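Pralton Evening Welding: Frequently Asked Questions
Last updated 8/21/25

Do I need any experience?
No. Most people arrive having watched a lot of videos, and we can usually fix that by the second week.

What does it cost?
The beginner course is $74 a session, gas and scrap steel included. Repeat students pay the same. Loyalty is its own reward.

What should I wear?
Cotton or leather, long sleeves, and boots that cover the ankle. Anything with "stretch" on the label will melt, and you will be inside it. We lend helmets and gloves. The gloves have had a long life, so you may want your own. 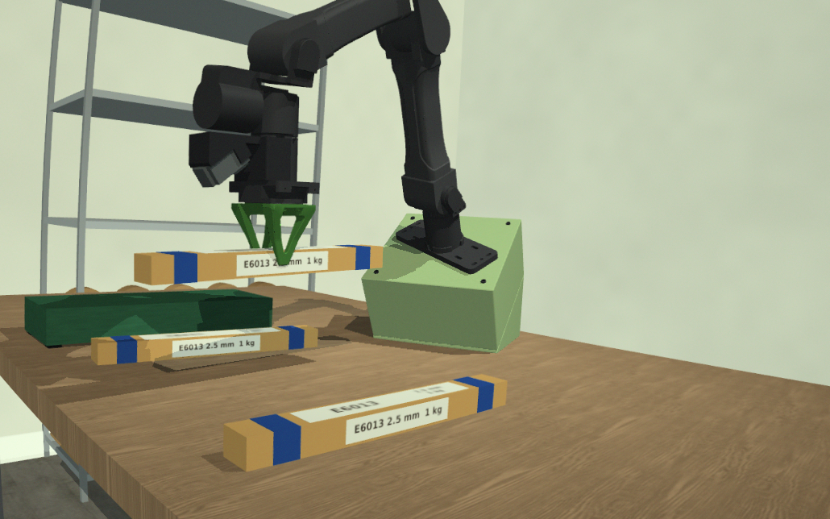

Can I bring my own rods?
Yes, if the carton is sealed or you can tell us where it has been. Rods from your uncle's damp garage will be admired and set aside. Low-hydrogen rods go in the oven, and Vinzenz Wallner decides when they come out. Please don't negotiate with him.

Which process will I learn first?
Stick. People ask for TIG because it looks calm. Marloes Coppens teaches TIG in the second course, and she would like you to have burned through a few things before she meets you.

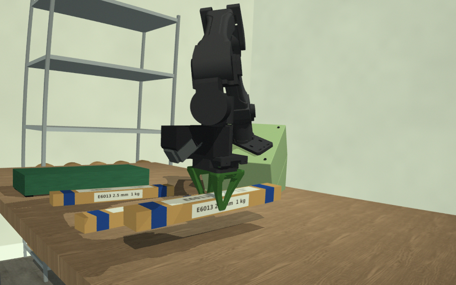 Will I get a certificate?
You'll get a sheet of paper with your name on it, spelled the way you typed it on the form. It isn't a trade license. If you need a code test, Nuria Ortuño can explain what's involved and how long you should practice first (longer).

Can you fix my trailer hitch?
No.

Can I fix my trailer hitch in class?
Also no. Garden gates, fire pits and ugly bookends are fine.

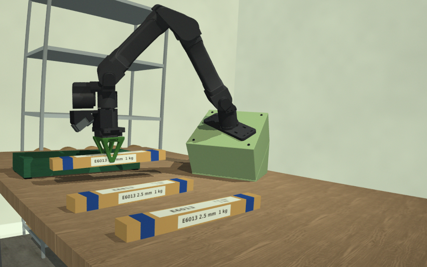 What if I miss a session?
You can make up 2 per course, in any group with a free booth. Email before noon. Telling someone in the parking lot doesn't count as email.

Are you open all summer?
We close for most of July. The building has a tin roof and we have some sense.

Where do I park?
Behind the building, on the gravel. The spaces in front belong to the bakery, and they do tow. Ask Berhanu Gidey, who teaches here and parked there once. 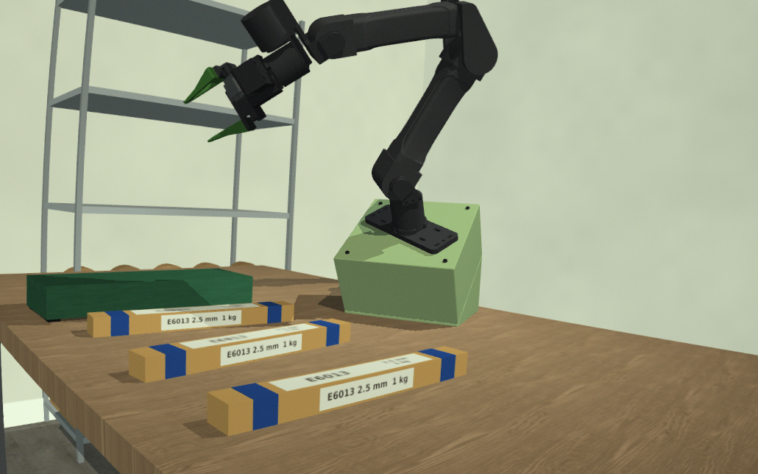
Long cartons on the table, with the gray shelving behind.

Can I come and watch first?
Yes, for one evening. Borrow a helmet at the desk and stay behind the curtain until somebody waves you in.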